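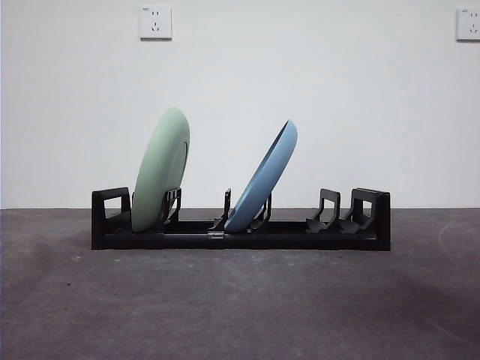

Dish rack with two plates, black plastic.

Visit to the Vitell moulding works, Plillville

Our group of 3 was met at the gate on Friday by Brunello Testa, who runs the tool room. Vitell moulds kitchen and storage goods in polypropylene, mostly for trade customers, and the site works two shifts.

Material arrives as granules and is drawn by vacuum line to hoppers above each press. Black parts take a masterbatch dosed at the throat. Mirko De Luca showed us the drying stage, needed for the nylon grades only, and then the largest press, which runs at 1780 kN clamp force on a cycle of 49 seconds. Most of that is cooling. The new tool has channels closer to the cavity wall – the old one warped long parts at the ends.

Sprues are reground on site and fed back at a fixed ratio. Cinzia Leone asked about colour drift between batches; samples are checked against a master plaque under a light box.

Tools are stripped and cleaned every 3000 shots. The tool store is kept dry, and each tool carries a card with its repair history.

Tea was served in the canteen at half past three. The next visit is to Camgate in July.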